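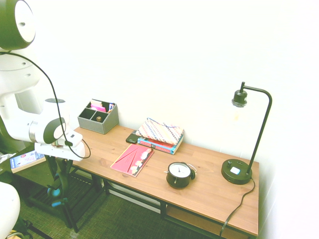
Desk task, arm over the left end. Organiser, pouch on the paperback, phone, pink notebook, clock and lamp all out.

We're collecting demonstrations for a tidying policy at Jaltivska this month. The target is 3000 episodes by the end of February. We have 792 so far.

Each episode is short. Someone drives the arm by hand, moves one thing to where it should go, then we reset the desk and go again. Resetting takes longer than the driving.

Güven and I split the shifts. He moves the gripper fast and I move it slowly, and the first model we trained copied both of us and dithered in between. We now tag every episode with who was driving.

The zigzag pouch is the hardest object. It's soft, so it never sits the same way twice, and the fingers tend to push it along before they close. I've asked for roughly 800 episodes on the pouch alone.

The lamp isn't a target. It stays put in every episode and the arm has to learn to leave it alone – same for the clock.

Failed grasps stay in the set if the driver recovers within 2 tries. Anything longer gets a separate label. Perihan wanted them all thrown out, and we may still go that way after the next training run.

Next up is the same desk with the objects shuffled. Cengiz is writing the script that picks the layouts.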